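### 4.2 Helle Flächen, dunkle Flächen

Zuerst die Zuordnung, die hat uns länger aufgehalten als geplant. Im Kodierbogen vom Juni standen noch »hell«, »mittel«, »dunkel«, dazu »gemustert« als eigene Spalte. Ging nicht. Granitimitat mit Sprenkeln ist hell und gemustert, Buche geölt ist mittel und irgendwie auch gemustert, und Owino und Mutiso kamen bei derselben Küche in Naltard auf drei verschiedene Einträge (einer davon doppelt). Ab der zweiten Runde deshalb nur noch zwei Merkmale: Helligkeit in zwei Stufen, Muster ja/nein. Alles Frühere nachkodiert.

Datengrundlage wie in 3.1 beschrieben: 162 Haushalte, davon 77 mit heller, einfarbiger Fläche neben dem Herd oder der Spüle. Der Rest verteilt sich auf dunkel einfarbig und gemustert, letzteres überwiegt klar. Geführt wurden Aufräumtagebücher, jeweils morgens und nach dem Abendessen, Freitext plus Ankreuzfeld. Die Freitexte sind sehr ungleich. Manche schreiben eine halbe Seite über einen Teefleck, andere nur »abgewischt«. Für die Auswertung haben wir 300 Einträge gezogen und vollständig kodiert, Ziehung nach Haushalt geschichtet, damit die Vielschreiber nicht alles bestimmen.

**Wischen.** Auf hellen einfarbigen Flächen wird öfter gewischt, dafür kürzer. Eine Hand voll Wörter kommt immer wieder: »schnell drüber«, »kurz«, »nebenbei«. Bei gemusterten Platten dagegen Sammelaktionen, meist abends, meist mit Wegräumen verbunden. Eine Teilnehmerin aus Vedov notiert: »Man sieht die Krümel erst wenn man mit der Hand drübergeht, dann ärgert man sich.« Ein anderer, weiße Platte, gleicher Ort: »Wische dreimal am Tag und es sieht immer noch aus als wär gerade gefrühstückt worden.« Ob dort tatsächlich mehr Schmutz liegt, können wir nicht sagen. Gewogen haben wir nichts. War im Vorlauf angedacht, ist an den Klebestreifen gescheitert, die auf geölten Platten nicht hielten.

**Abstellen.** Interessanter. Hier geht es um Dinge, die nicht in die Küche gehören oder nur vorübergehend: Post, Schlüssel, Ladekabel, Schulbrote in Dosen, Medikamente. In 172 der kodierten Einträge kommt mindestens ein solches Ding vor. Die Freitexte zu hellen einfarbigen Flächen nennen diese Dinge einzeln, mit Namen (»der blaue Brief«, »Papas Brille«), die zu gemusterten fassen zusammen: »Kram«, »das übliche«, »Zeug vom Flur«. Wir lesen das vorsichtig. Kann an der Sichtbarkeit liegen. Kann aber auch sein, dass Leute mit heller Platte generell anders über ihre Küche schreiben, die Platte haben sie sich in vielen Fällen ja selbst ausgesucht. Mietwohnungen getrennt auszuwerten wäre der nächste Schritt, die Fallzahl gibt es nicht her.

Liegezeit: Dinge auf hellen Flächen tauchen im nächsten Tagebucheintrag seltener wieder auf. Der Unterschied ist beim Papier am stärksten, bei Kabeln praktisch weg. Ladekabel bleiben liegen, egal worauf. Auch weisse Kabel auf dunkler Platte, auch schwarze auf heller.

**Befragung zur Wirkung.** Parallel dazu die Bildkarten. Langat (Vorstudie, unveröffentlicht) hatte mit Farbmusterkärtchen aus dem Küchenhandel gearbeitet, ungefähr handtellergroß. Zu klein, die Leute haben über Farbe gesprochen und nicht übers Aufräumen. Wir daher mit Fotos. Die Kartenreihe trägt intern den Namen Urnamora, taucht so auch im Anhang auf. Gefragt wurde offen: Was würden Sie hier zuerst tun? Danach: Würde Sie hier etwas stören? Wo? Keine Vorgaben, keine Skala. Die Antworten wurden mitgeschrieben, nicht aufgezeichnet.

Die Karte aus Abb. 4 steht für die Kategorie »hell, einfarbig«. Grauweiß, kein Muster.
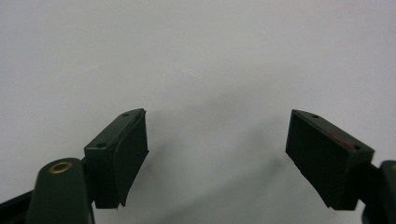

*Abb. 4: Helle, einfarbige Fläche (Kategorie H/0).*

Bei den Karten der Kategorie H/0 fielen die Antworten auf die erste Frage kurz aus. »Nichts.« »So lassen.« Mehrfach auch: »Was draufstellen«, meistens eine Obstschale oder Pflanze, einmal ein Radio. Auf die zweite Frage kam auffällig oft das Wort »empfindlich«. Flecken wurden als Gefahr genannt, vor allem Kaffee, Kurkuma, Rotwein, in dieser Reihenfolge. Zu den gemusterten Karten dagegen fast gar nichts über Flecken, dafür »unruhig«, »voll«, und zwar auch dort wo wenig stand. Das deckt sich mit den Tagebüchern, wo gemusterte Flächen rückblickend voller beschrieben werden als das Ankreuzfeld vom selben Abend hergibt.

Einschränkungen. Erstens Licht: die Tagebuchküchen liegen teils nach Norden, eine helle Platte ist morgens um sieben etwas anderes als unter der Leuchtstoffröhre. Nicht erhoben, hätte man müssen. Zweitens Glanz. Matt und glänzend laufen bei uns in einer Kategorie, obwohl mehrere Haushalte ausdrücklich über Schlieren schreiben und das ja ein ganz eigenes Wischen ist (trocken nachpolieren, anderes Tuch). Drittens die Haushaltsgröße, dazu 4.4.

Zur Übereinstimmung der Kodierungen: beim Merkmal Helligkeit gut, beim Merkmal »Ding gehört nicht hierher« erwartbar schlechter. Streitfälle waren Brotdosen, Zeitung und der Korb mit den Putzlappen. Mutiso hat Brotdosen durchgehend als Küchensache kodiert, Owino nur wenn sie leer warn. Entschieden wurde am Ende für Mutisos Lesart, der Korb blieb draußen. Die Neuberechnung ohne Brotdosen ändert an der Richtung der Befunde nichts, die Tabelle dazu im Anhang B.

Offen bleibt die Frage nach den Unterlagen. Tischsets, Schneidebretter, Tabletts, alles was auf einer hellen Platte liegt und selbst nicht hell ist. Einige Haushalte räumen nur noch das Tablett auf und lassen den Rest.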